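Trirley Short-Stay Apartments
Turnover safety check, Unit 34
Checked by: Noemi Blackwood
Copy to: Berhanu Alemneh (repairs), Aisyah Harahap (bookings)

ENTRY AND HALL
1. Door closes and locks by itself: PASS. It also locks by itself when you step out to read the meter. Ask me how I know.
2. Smoke alarm, hall: PASS. Loud enough to bring out the neighbor in 356, who was not consulted.
3. Hall rug lies flat: FAIL. One corner has curled since April. Tape it or retire it.

KITCHEN
4. Fire blanket on hook: PASS. Someone had folded it like a napkin. Refolded so it will open.
5. Range knobs turn off fully: PASS, though front left needs a firm opinion.
6. Outlet by sink trips on test: PASS. Reset button is stiff.
7. Cutting board and countertop: PASS. No splits I could catch a fingernail on. Groove scrubbed with the small brush, as it should be every turnover – crumbs live there rent free, and everyone else pays. 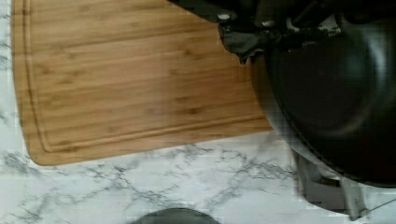
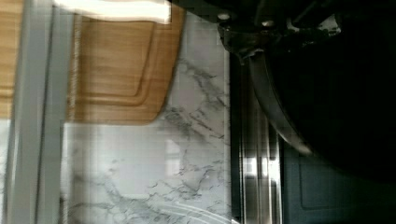

Board with juice groove, on the white counter.
8. Knives in block, points down: FAIL. Two were in the drawer with the spoons. Moved.
9. Under-sink cupboard: PASS. Dry. Child latch works on adults too.

BATHROOM
10. Hot water not scalding at tap: PASS.
11. Grab bar tight: FAIL. It wiggles. A grab bar that wiggles is a towel rail with ambitions. Berhanu, this one before the next guest, please.
12. Non-slip mat: PASS. Hung up to dry.

BALCONY
13. Railing: PASS. Leaned on it, still here to write this.
14. Door stop: missing. The previous sheet says "on order," and so did the one before that.

TO DO
Rug, grab bar, door stop. Work order 951 is already open for the door stop, so please add to it and don't start a new one. Izzati Entili has the spare key until 4 p.m.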